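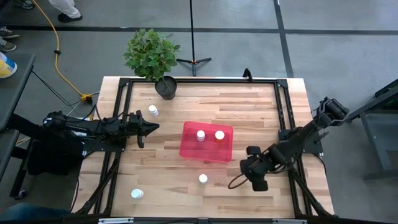 12 February 2026
By Rosemarie Pfeiffer

4.2 Small bottles and the open bin

Small bottles are the socks of the household: every home has too many, and they drift. In the Merkthorpe survey, 354 of the 956 surfaces we logged held at least one that its owner could not account for. Asked where it belonged, most owners named a bin.

Figure 4 has the usual arrangement on a butcher-block top. Two white bottles stand side by side in a translucent red-pink bin, and another stands upright on the wood outside it. We score a surface like this as "partly tidied," a category that also describes the first author's desk.

Open-topped bins did better than lidded ones in the Naller homes, where 40 households kept a diary through March. A lid, however light, was treated as a locked door. Szabo's rule that a container should be visible from the chair was supported, to our mild annoyance.

Comments

venico_reader: Does a bottle lying down count as put away?

R. Pfeiffer: Only inside the bin.

tomatoshelf: I have 200 of these and no bin. Please advise.

Last updated: 12 Feb.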